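Caderno de laboratório -- recolha de demonstrações, célula Fenden
15 de janeiro de 2018

Tarefa do dia: transferir peças da pilha para a taça branca, braço esquerdo, com o direito a segurar o saco aberto quando for preciso despejar. Teleoperação minha de manhã, Muireann Moynihan à tarde. Registo no Dreronora, perfil de dois braços, o mesmo de agosto.

1. Arranque e verificações

Calibração dos punhos refeita. O braço direito acusava desvio na última junta -- corrigido com nova referência de zero, sem mexer nos ganhos. Relógios sincronizados antes do primeiro episódio. Da última vez isto ficou por fazer e perdeu-se a sessão inteira.

Abertura das garras gravada como valor contínuo. O Duggan ainda a converte em aberto/fechado na exportação e apaga as preensões parciais, que nesta tarefa são as que interessam.

2. Disposição da mesa

Tapete cinzento-escuro ao centro. Taça vazia à esquerda, pilha encostada à direita dela, saco de papel do lado direito, meio no tapete, meio na madeira. Candeeiro, bloco de madeira e caixa de lenços ficam atrás, como distratores. Não se retiram entre episódios. 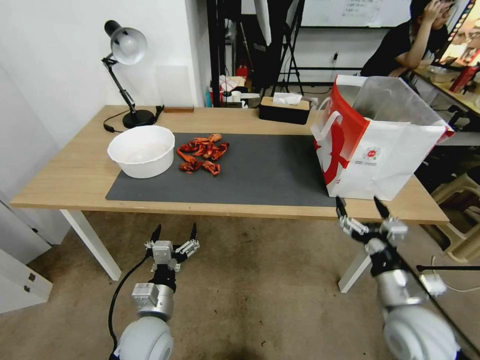
3. Episódios

Gravados 61, dos quais 2 rejeitados: um por paragem de emergência, outro por falha no fluxo da câmara do punho esquerdo. O total do conjunto passa a 1.874, já sem os rejeitados.

Critério de sucesso inalterado: peça largada dentro da taça e garra recuada até à pose de espera. Peça apoiada no rebordo conta como insucesso, mas guarda-se com etiqueta própria.

4. Observações

As peças vermelhas são leves e enrugadas e prendem-se umas nas outras. Aproximação vertical: a garra levanta várias de uma vez. Aproximação inclinada, com as pontas a entrar pela borda da pilha, resulta melhor. A Muireann usa quase sempre a segunda, eu alterno. Convém anotar o operador em cada episódio, senão a política aprende uma média das duas.

O rebordo largo da taça obriga a subir mais antes de largar. Margem vertical aumentada no guião.

O cabo do candeeiro passa sobre o tampo para a esquerda. Limite lateral do braço esquerdo reduzido no ficheiro de configuração.

5. Pendentes

-- Corrigir a exportação das garras no Duggan.
-- Variar a posição do saco. Até agora só direita da mesa.
-- Treinar a linha de base Flostura com e sem os episódios de rebordo e comparar.
-- Rever com a Muireann a etiqueta de preensão múltipla.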